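Chapter 11
Boxes, Crates and the Shape of Trade

Pick up almost anything in your home and the chances are that it once travelled inside a box. Boxes are so ordinary that we forget how clever they are! A box turns a heap of awkward things (apples, candlesticks, letters) into one tidy shape that can be lifted, stacked and counted. In this chapter we look at how that simple idea changed whole towns, beginning with the river port of Okau.

Okau had 700 people and a single quay when its merchants agreed on a common size of crate. Before that, every cooper and joiner worked to his own measure, and loading a barge was like doing a jigsaw with pieces from different sets. Afterwards a barge could carry 2,000 crates with hardly a gap between them. Toll keepers loved it too, as they could charge by the row.

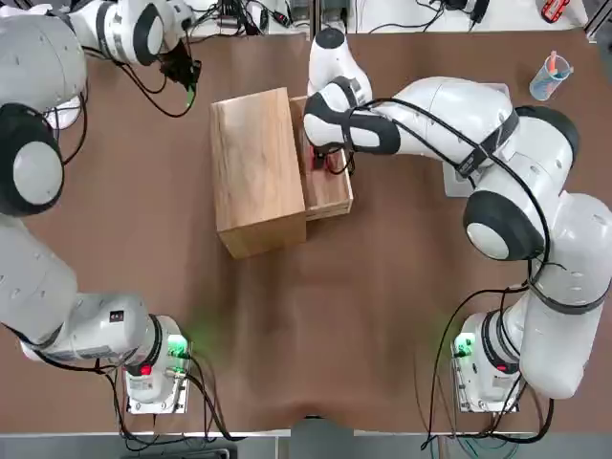 11.1 Why wood?

Wood was close to hand, easy to mend and light for its strength. The sawmills at Plirville, upstream, cut softwood boards in winter and floated them down in April, when the river ran high. Pine was the favourite. Oak lasted longer, but it was heavy, and it stained cloth if it got damp. Tea and spice dealers were fussier still and would refuse any board that smelt of resin.

Notice how much depended on the seasons. A late thaw meant no boards, no boards meant no crates, and a good harvest might sit in the barns at Lumanlan until it spoiled. We shall come back to the bad year at Lumanlan in section 11.4, and it is a gripping story.

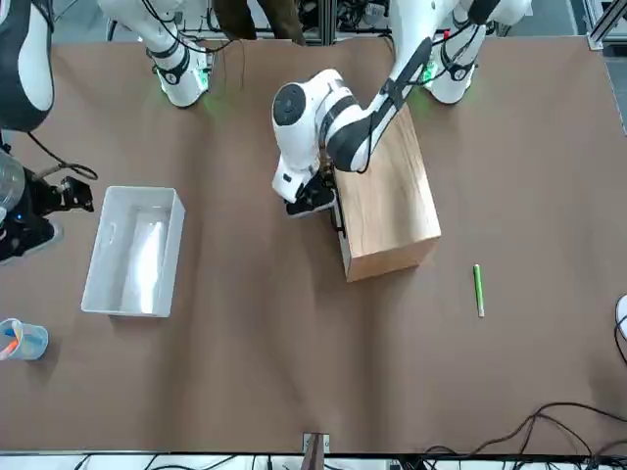 KEY WORDS

Cooper: a maker of barrels and tubs.
Quay: a solid landing place where boats load and unload.
Softwood: timber from trees such as pine, spruce and fir.
Toll: a charge for using a road, bridge or river.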